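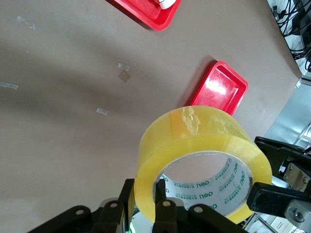
Figure 5. The tape roll taken by its wall, one finger outside and one inside the core.

Section 5: Working beside the Dellano packing bench

If you've come to this section straight from hand packing, welcome, and please don't feel you have to take it all in before morning tea. The Dellano bench does the fetching, holding and placing that used to fill most of a packer's shift at Kistside. It does not decide what belongs in a kit, and it does not know when a part looks wrong. Those jobs are still yours, and there is more time for them now than there used to be, so a good part of this section is about using that time well.

Everybody who works at the bench should read 5.1 to 5.4 and have a run through the steps with their shift lead before starting alone. If you share the bench with a partner, do the run-through together. It's much easier to agree on who presses what before the arms are moving.

5.1 What changes for you

On the old line one person picked, one person taped and one person checked, and we all swapped when our wrists got sore. With the bench running, one person sets out and watches, and a second person checks finished kits at the side table and brings fresh stock. You'll be on your feet a bit less and looking closely a bit more, which some people find more tiring than they expected. Swap places at every break, even if you're happy where you are.

Your shift target is 400 kits for the whole bench, shared between the two of you. It isn't an individual target and your name isn't attached to it. The Zemton screen does show a running total, and you're welcome to turn that display off if you find yourself staring at it.

5.2 Setting out

1. Press HOLD on the Zemton screen and wait until the screen reads HELD. Both arms must be still before your hands go over the table.

2. Put the trays out in the places shown on the job card. The tray colour tells you which part of the order it belongs to, so if the card says red, please don't make do with a green one that happens to be closer.

3. Stand the tape roll on its edge with the open core facing the side shown on the card. The gripper takes the roll by its wall, one finger inside the core and one outside, and it can't do that with a roll lying flat.

4. Run a fingertip around the outside of the roll and smooth down any loose end. If the outer layer has bunched up badly, peel back to clean tape and throw the peelings in the bin under the side table.

5. Step back behind the floor line, look left and right for your partner, say "clear" out loud and wait to hear "clear" back.

6. Press RUN.

Note: A first cycle takes 58 seconds because the arms find their starting points before they pick anything up. Later cycles are quicker. A slow first cycle is not a fault and doesn't need reporting.

Caution: Never reach in to straighten a tray or a roll while the screen reads RUNNING, however small the nudge. We all did this without thinking on the old line, and it's the habit people have the most trouble leaving behind. Press HOLD first, every time.

5.3 Electrical and plumbing parts

Mixed kits go out in more than one tray, and they're the ones that most need a person's eye. Keep the electrical parts together in their own tray and the valve and fittings in another. 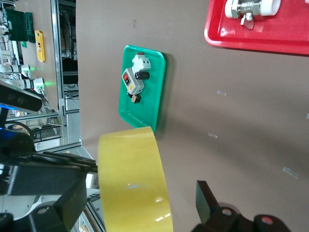 Once the parts are in, check them against the job card in the order the card lists them. A miniature breaker, a rocker switch and a ball valve are hard to confuse with each other, but two breakers of different ratings can look like twins from where you're standing. Read the printing on the part itself, and hold it up to the light if you need to.

1. Place each part so that it lies fully inside the rim of its tray. A lever or a terminal poking over the side can catch.

2. Leave a little space between parts where you can. If two small parts must sit close, put the taller one further from the gripper's side.

3. Look for cracked housings, bent terminals and scratched threads. Put any doubtful part in the query bin with a slip saying what you noticed. A slip that says "not sure about this" is perfectly fine.

4. When both trays match the card, tap PARTS CHECKED on the screen and enter your initials.

Note: Your initials mean that you looked. They don't make you responsible for a part that fails later at the customer's end, and you won't be asked to answer for one. Several packers raised this during the trial, quite rightly, and we promised to put it in writing.

5.4 When the bench stops by itself

The bench will stop if it feels more resistance than it expects, if it can't find a tray, or if a roll slips. Most stops are small ones and you can clear them yourself.

1. Check that the screen reads HELD. If it doesn't, press HOLD.

2. Read the message before touching anything, and read it aloud if your partner is nearby.

3. Lift out the part, tray or roll named in the message, and set it out again following 5.2 or 5.3.

4. Say "clear", wait for the answer, and press RUN.

5. If the same message comes up again, leave the bench on HOLD and call extension 2628. You don't need to try a third time, and a stopped bench won't count against your shift.

Caution: If a part is still held in a gripper, don't pull it free. Support it from underneath with one hand, ask your partner to press OPEN, and keep your other hand well away from the fingers.

While you wait for help you can pack by hand at the side table, using the Tessier folding cards in the top drawer. We'd like everyone to pack a few kits this way each week in any case, so the knack of it stays with you.

Questions about rosters, breaks or training at the bench go to Tzu-hsuan Man, who also keeps the list of people wanting to learn the set-up work described in Section 6. You don't need any computer background to put your name down.

Section 5 last revised 30 April 2020.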